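Garneteck Align
Last updated: March

Garneteck Align is a software package for calibrating and synchronising recordings made with hand-held grippers. It estimates the pose of each gripper from the printed square markers fixed to it, then writes the result to a common timeline used to train manipulation policies. The Trnka solver handles pose estimation, and playback is done in a separate viewer, Hemlow.

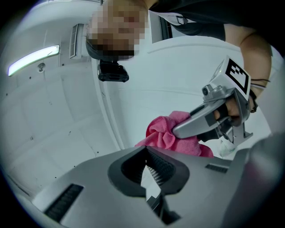
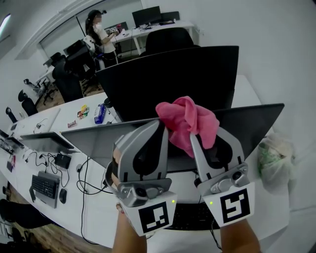

Marker-bearing grippers holding a pink cloth.

What happens when a marker is hidden from view?
The solver fills gaps of up to 5 frames by interpolation. Longer gaps are labelled as untracked and left out of the training set.

The default marker dictionary has 488 entries, and a typical calibration file is about 40 kilobytes. Export to the Vunex format was added in build 2551.

Filed under: Robot software | Motion tracking | Calibration tools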